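Drelum Early Learning Center
Family Handbook: Frequently Asked Questions
Shoes, Step Stools and the Entry Room

The answers on this page apply to all classrooms at the Banska and Pulline sites. Families with a question not covered here may call the front office at extension 3203.

What kind of shoes should my child wear?
Children should arrive in shoes that stay on during running and climbing. Closed-toe sandals are accepted in warm weather. Flip-flops, backless clogs and shoes with wheels are not permitted in the classrooms or on the playground.

Are decorated shoes allowed?
Yes. Sparkles, bows and similar trim are allowed as long as they are firmly attached. Staff will remove any piece that has come loose and place it in the child's cubby.

Should shoes be labeled?
Yes. Write the child's first name and last initial inside both shoes. A laundry marker works well on most linings - a sticker label is better for molded sandals.

Where are indoor shoes kept?
Each child has one cubby in the entry room. Indoor shoes go on the lower shelf and outdoor shoes on the mat by the door. Boots may be left overnight from November to March.

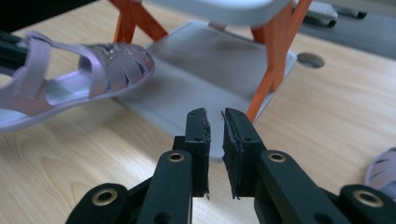 STEP STOOLS

Does the center provide step stools?
Yes. Folding stools are available at the sinks and in the entry room. Families do not need to supply one.

May we send a stool from home?
A stool from home may be used if the classroom teacher agrees to it in advance. It must stand level when open and be marked with the family name. Plastic folding stools are preferred, as they can be wiped down at the end of the day.

May children open and fold the stools themselves?
No. Hinged legs can pinch fingers, and an adult must open and fold every stool. Children may sit on an open stool to change their shoes.

LOST ITEMS

What happens to a single shoe found without its pair?
It is kept in the lost-and-found bin at the front office for 12 school days. After 9 school days, a notice is posted beside the sign-in sheet. Unclaimed items are then donated.

How do I report a missing shoe?
Complete the lost item slip at the front desk and include the size, color and side (left or right). Slips received by 4:30 p.m. are checked against the bin before closing.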